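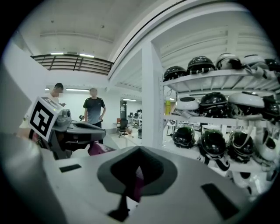
Two grippers, one close up.

Moving Day

The notice from Pliko came in August. The blog host would close at the end of the year, and anyone who wanted their posts could download them in one file. She read it on her phone at the bus stop and put the phone away.

She had started on Pliko after Morkier shut down, and she had gone to Morkier because everyone else had. Before that she had her own site, with a green background and a counter that stopped at 3733. She let the domain lapse one spring. A store selling phone cases had it now.

In December she asked for the download. It took two days to arrive. There were 209 posts in the folder and 127 of them had pictures. The comments were in a separate file with no names, only numbers, so she could not tell who had said what. One of them said, "Same thing happened to my aunt." She looked for the post it belonged to and didn't find it.

Her sister told her to put everything on Meva, where people were. She made an account. Meva wanted her birthday, her contacts and five interests. She picked soup and trains and closed the window.

She bought a new domain instead, on a service called Jugah, for the price of a lunch. The setup page asked for a site title. She typed the old one, took it out, and typed it again.

The import failed at post 153. She ran it a second time and it failed in the same place. Post 153 was the one about her father's garage, written the week they cleared it. It had a long row of dashes in the middle that the importer didn't like. She opened it to take them out and read the whole thing, and then she fixed a spelling mistake in the second line and left the rest alone.

By midnight the posts were up. The dates were wrong on some of them and the pictures were all too big. There was no place for comments yet. She wrote to her sister with the address.

"What do I click to follow you?" her sister wrote back.

"You don't. You just go there."

"Every day?"

"Whenever you want," she typed, and went to see about the pictures.

Contact | © 10 January 2021 | Back to top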